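Subject: Re: Finish on the reading room tables
Date: 12/01/2023

Titilayo Okeke wrote:
> Romar quoted 13 tables at two coats. Is a third coat
> worth paying for? Anix left theirs at two in July.

Two is enough if the first is thinned. I'd spend the money on sanding between coats, 220 grit, with the grain. The 15 percent thinner on the Romar sheet is for spraying. For brushing, use 11. Leave the edges until last and let each coat cure overnight.

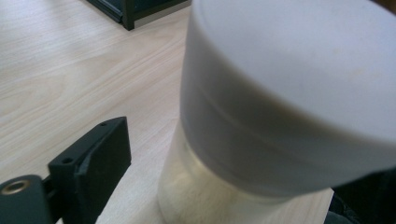
Ask them for a satin sample too, before you sign.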